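The Platcombe Trial

By the time Hường La agreed to take the Platcombe kit on trial, she had already turned it down twice, once by email and once in person, at the bakery, with her mouth full. Tuấn Thái was a patient salesman, though, and he had a way of asking after her mother that made it hard to stay firm. So one morning in October he drove over from Stundon with his trunk full of gray foam and cardboard, and by lunchtime the long room with the brick wall had been given over to him.

The idea, as he explained it (and he did explain it, at length, over the soup she had brought from home), was that you showed the thing a chore by hand and it learned the chore from you. You did it once, then you did it again, and you kept on until it had the hang of it. The kit came with 12 lessons and a telephone number, and the trial ran for three weeks.

"And who answers the telephone?" Hường asked.

"I do," said Tuấn.

She thought that over while she rinsed the bowls. The Hegazy people had sent her a machine once, years back, and their telephone had been answered by a flute recording that she could still hum.

The afternoon went to the showing, which was slow, quiet work, a good deal like teaching a child to tie a shoe. People drifted over to have a look and drifted off again to their own chairs. The daylight came in green through the trees, and the kettle was filled more often than it needed to be.

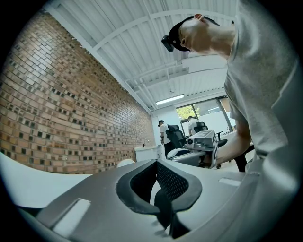 Head down over the gray housing, the white handheld unit in hand.

"You're holding your breath," Duyên Khổng called across the room at one point, and there was a laugh, and after that the work went a little easier.

Hường had meant to keep a list of complaints. She had a notebook for it and everything, with a line ruled down the middle, and by four o'clock the left side said "instructions too small" and "lesson two is really lesson one," and the right side said nothing because she had set the pen down to watch. She had always liked watching somebody be careful.

When Tuấn came to pack up, she walked him down to the car with the empty soup pot under her arm, since it was his turn to carry the boxes.

"Leave the kit," she said. "I want to see lesting three before I make up my mind."

"Lesson three?"

"That's what I said. And put bigger print in the book. Thoa will never read that without her glasses, and she never has her glasses."

He wrote it on the back of his hand, bigger print, and asked after her mother again.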